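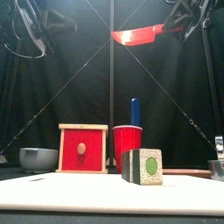

Every November my department sends round the call for the Transtead Prize, and every November I get cross about it, so this year I thought I'd get cross in public and see if it helps.

If you've never been a postgraduate at Prombridge, the Transtead goes to the best doctoral student in the final year, as judged by a panel, on the strength of a nominating letter from the supervisor. It's worth £749, which is such an odd sum that I once asked the office where it came from. Something to do with the interest on a bequest, apparently, and the bequest being older than anyone's memory of it. Fine. I like an odd sum. My quarrel is with the letter.

I have sat on the panel twice now, and what we read is a stack of supervisors being good or bad at writing letters. Some of them can really write! They tell a little story, they drop in the conference talk that went down a storm, and by the second page you want to give this student the prize and possibly your house. Others send five lines. "A very able student, making good progress." I know for a fact that one of the five-line writers had a student that year who was doing the best work in the building, and she didn't even make the shortlist. Her supervisor hates fuss. She paid for it.

Then there's the small matter of who gets nominated in the first place. We had 228 research students on the books last year (counting the part-timers, who tend to get forgotten) and the panel saw 20 letters. I don't believe for a minute that the rest were all duffers. Their supervisors were on leave, or busy, or didn't read the email, or thought it was somebody else's turn to bother. I've been that supervisor. I missed the deadline three years ago by a day and a half and I still feel sick when I bump into the student in question, who has been far too nice about it.

My suggestion is dull and cheap. Let people put themselves forward. One page, in their own words, about what they've been working on and why it matters to them, plus a chapter or a paper if they have one ready. The supervisor ticks a box to say it's all true. The Kistel bursaries have been run like that for years and the sky hasn't fallen in. The panel grumbles that there's more to read, and yes, there is, and we're paid to read.

The usual objection is that self-nomination favours the pushy. Maybe a bit. But the present set-up favours the students of the pushy, and I can't see how that's an improvement. At least a shy student can be talked into filling in a form by a friend over a cup of tea. Good luck talking a professor into a second draft of anything.

A colleague has also said to me, quite kindly, that it's only a prize and I should calm down. I'd have agreed when I was 30 and had just lost out on one myself and was pretending not to mind. Since then I've read a lot of job applications. Prizes go on page one, and people who skim (we all skim) see them there. One line in the awards section can be what gets you on to the long list for the Khamphan fellowship, and that's two years of rent.

I'd keep the dinner, by the way. The dinner is lovely, even with the speeches. I'd just like to sit through the pudding without looking down the table and wondering whose supervisor forgot to open their email.

The panel meets again before the end of term and I've asked for ten minutes on the agenda. They've given me five.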